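Noise in the Student Study Areas at Jallton: What We Measured and What We'd Change

Final report, Spring term
Submitted May 7, 2022

1. Why this topic

Everybody complains about noise in the Jallton building. Second floor mostly. We wanted to see if the complaints match up with anything you can measure, or if people are just stressed and everything sounds loud during midterms. Original plan was to cover the whole campus, including the Maldonado library, but that got cut down fast. One building, two floors, one term.

Question we ended up with: does how loud a study area is (in decibels) predict how annoyed people are by it? Short answer, kind of. Long answer below.

2. What we did

Readings were taken with a handheld meter borrowed from the physics stockroom, a Trarkitz. It was checked against the stockroom's own meter at the start and again at the end. The difference was small enough that we left the numbers alone. 9 spots total, picked off the floor plan. Each spot got a morning reading, a lunch reading and a late afternoon reading, five minutes each. We wrote down the average and the peak.

Then a paper survey. We left 400 slips in the study areas over the term with a box at each stairwell. Slip asked where you were sitting, how loud it felt from 1 to 5, and what the worst sound was. Return rate was not great but better than the online form we tried in October, which got 31 responses, most of them from our own class. We did not mix the two sets.

Problems. The meter's batery door doesn't close so it was taped. Two of the lunch readings were done on a day with a fire drill and had to be redone. And the slips near the east stairwell got moved by somebody, so there's a gap there of about a week.

3. Results, averages

The open tables on the second floor were the loudest on average, no surprise. The carpeted corner on the first floor was quietest. The hallway benches came out in the middle, which we did not expect — they feel louder than that when you sit there.

When you line the averages up against the annoyance scores the match is weak. The open tables scored as fairly OK with people even though they were loudest. The carpeted corner, quiet as it is, got some of the worst scores. Peaks did a better job. Spots with sudden loud sounds got bad scores even if the rest of the time they were calm.
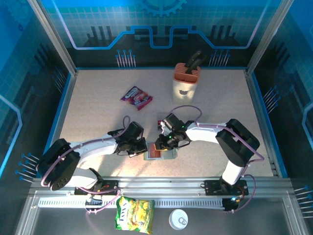

Pralisel, answering our draft on the class page, thought the peaks result was mostly about doors. The carpeted corner is right beside the heavy fire door, so of course people sitting there are annoyed, and the averages would never show it. Had we tried splitting the worst-sound answers by distance from a door? We hadn't, so we went back and did it.

4. Results, doors and other stuff

Splitting by door distance helped a lot. People sitting close to a fire door named the door as the worst sound way more than anything else. Further away it was phone calls, then chairs scraping, then the vending machine compressor. Steady talking was low on the list everywhere. A few slips even said talking was fine and they liked having some background sound.

So steady noise seems to be something people tune out. Slams and scraping they can't. That fits what we read in the psych unit on attention, though we only had the one chapter to go on and it was about offices.

Also worth saying, expectations matter. The first floor corner has a quiet sign. People go there wanting silence, then score it hard when they don't get it. We think the sign explains part of the bad scores but we can't separate it from the door with the data we have. Would need a quiet sign somewhere with no door near it.

5. Limits

The survey is people who bothered to fill out a slip, probably the more annoyed ones. No evening readings, the building closes to us at 6. Meter readings and slips weren't always from the same hour so the match between them is loose. We also never settled what to do with slips that circled two numbers. Ended up using the higher one, which pushes the scores up a bit.

6. What we'd change in the building

Slow closers on the fire doors, at least the one by the corner. Felt pads on the chair legs, cheap and you could do it in an afternoon. Move the vending machine off the shared wall. Put a phone spot by the stairs so calls have somewhere to go.

We would not add more quiet signs untill the doors are fixed.

7. If another group picks this up

Start the slips in week one, not week four. Tape the boxes down. Book the meter early because the stockroom only has two and the acoustics lab takes one of them for most of the spring. Raw readings and the scanned slips are in the class folder, with the fire drill ones marked in yellow.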